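Permanent marker on a whiteboard, hall AGM on Wednesday

Posted in Home & Cleaning by ovlow_tenant

Somebody in our building has written the bin rota on the shared whiteboard in permanent marker. It's a very thorough rota. It runs to the end of October and covers the whole left half of the board, and on Wednesday evening we're supposed to be using that board for the residents' meeting.

So far I've tried a dry cloth, a wet cloth, washing-up liquid and swearing. The washing-up liquid made it shinier. The board is a Delorme, the sort with a painted steel face, and it cost 382 pounds, as I've been reminded by two separate neighbours. I don't want to be the one who strips the surface off it.

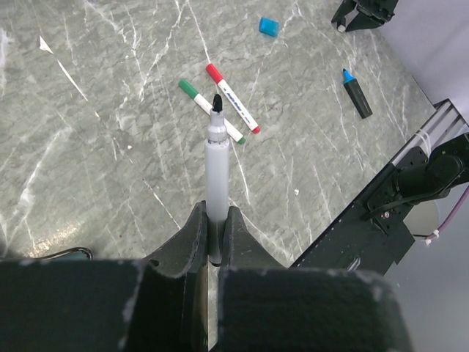
Is there anything in an ordinary kitchen cupboard that will shift it? I've seen toothpaste suggested but that sounds like something people say.

naltinville_nick

Draw over it. Take a normal dry-wipe marker, a dark one, and go over every line of the permanent ink while pressing fairly firmly. Count to five and wipe with a dry cloth. The solvent in the dry-wipe ink loosens the old stuff and both come off together. Do a few words at a time or it dries out and you've simply written the bin rota twice.

Whatever is left after that, go at with surgical spirit on cotton wool, then wipe down with plain water. Leave the toothpaste alone - it's an abrasive, and a scratched board holds on to ink for ever. Same goes for cream cleaner and the green side of the sponge.

Use a marker you don't mind losing, as the tip picks up the old ink and goes scruffy. Red ones leave a pink haze on older boards, so I'd keep to black.

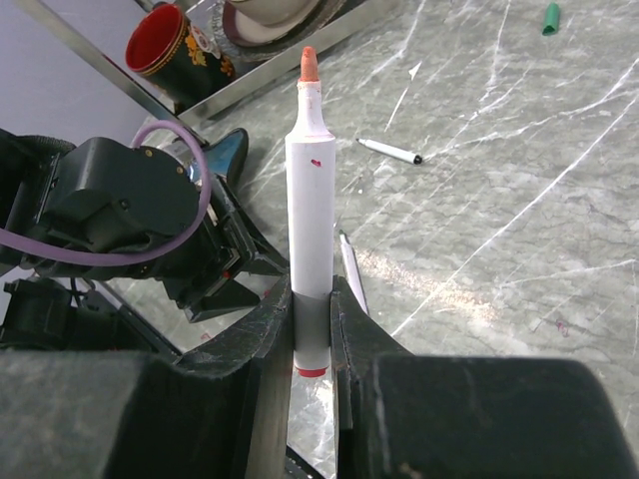
marrowfat says the drawing-over business is fine for small bits, but for half a board you'll be there till midnight, so go straight to the surgical spirit and open a window. Hand gel works too if it's the alcohol kind. Try a corner first.

idetti_fan_600

Turn the board round and use the back.

ovlow_tenant

It's screwed to the wall. Have done August and most of September with the black pen and it's coming off nicely. There's a faint ghost of "GLASS ONLY" but I can live with that.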